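Desk tidying is still hard for machines

The Lulstead group closed its second round of chore trials on 2018-10-01. Of 516 attempts at clearing a work surface, most stalled on the same class of object. Rigid items were lifted and placed at a usable rate. Anything flexible was a different matter, and Relness, who supplied the planner, have asked for more demonstrations by hand.

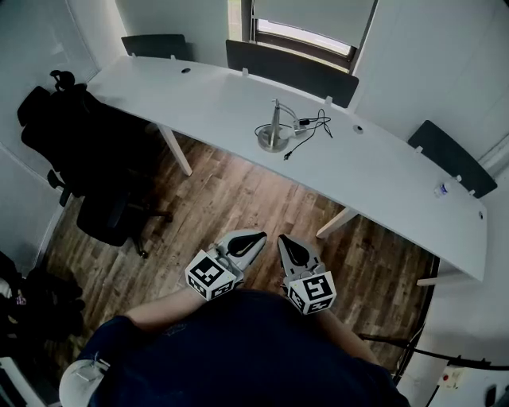
Cable handling remains the open problem for Lulstead. A planner can fit a box or a cylinder to most things and pick a grasp from that. A small bottle lying on its side is a routine pick. The tangle of black cables running from the metal stand is harder, as pulling one loop moves the rest. Two pointed fingers can pinch a single strand, but the planner has to choose the strand first.

Banafsheh Heydari will present grasp results in November. Trial logs are with Kagiso Magagula.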